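Unit 4: Storing and Counting Small Parts

These notes go with the second half of the stockroom course. Read them before the November workshop and bring your copy with you.

4.1 What counts as a small part

For this unit, a small part is anything you can pick up with one hand and that is kept in quantity: switches, fuses, hinges, cable glands, bearings. Small parts make up most of the lines in a typical stockroom and a small share of its value. In the Tavares case, 70 percent of the lines were small parts, but they held only 14 percent of the money.

Stock like this goes wrong in quiet ways. A pallet that goes missing is noticed the same day. A short count on switches may not show up until a customer order is being packed.

4.2 Open bins

Most small parts are kept in open bins, one part number to a bin. Mixed bins save shelf space but slow down picking, and they are the main source of wrong-part errors.

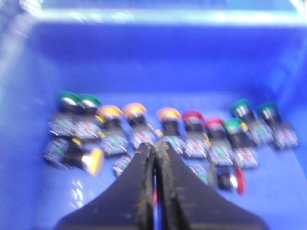 Figure 4.1. Pushbutton switches in a blue plastic bin.

Parts that differ only in color or rating should not sit in neighboring bins. Leave at least one unrelated line between them. The Tavares stockroom did this for its electrical lines and cut wrong-part returns from 54 in one quarter to 22 in the next. Part of the drop came from new labels, so treat the figures with care.

Labels go on the bin and on the shelf edge. If the two disagree, the shelf edge is taken as correct until someone checks the record.

4.3 Choosing a bin

Pick the bin size from the reorder quantity, not from the shelf. A bin should hold one full delivery plus whatever is left when the reorder is placed. Weight matters too - a large bin of steel fittings may be too heavy to lift down safely.

Stackable bins need a stiff rim and ribbed walls. Check the rated stack load, and keep to one make in each bay. Nudis and Pivix bins in the case study have the same outside length but do not lock together.

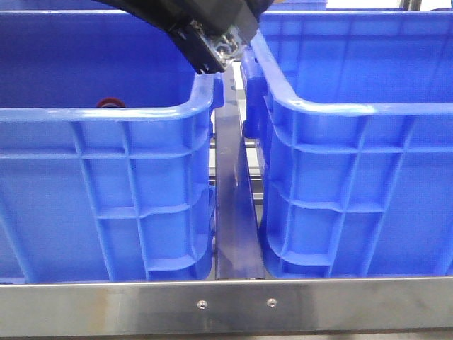 4.4 Cycle counting

A cycle count checks a few lines each day in place of one large count at year end. Fast-moving lines are counted most often. The counter should not see the book figure first. Write down the count, then compare.

When the two differ, recount once. If the difference stands, look for open picks and returns waiting to be put away before changing the record. Prernent, the stock program used in the workshop, asks for a reason code at this point. "Unknown" is allowed but should be rare.
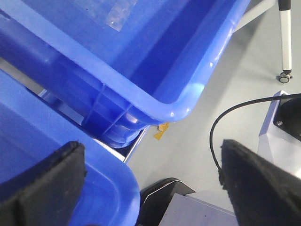

What should be done with a part found in the wrong bin?
Take it out, check its number against the record, and return it to its own location. Then count both lines the same day and note the move on the count sheet.

Reading for next time: Unit 5, sections 5.1 and 5.2 (reorder points).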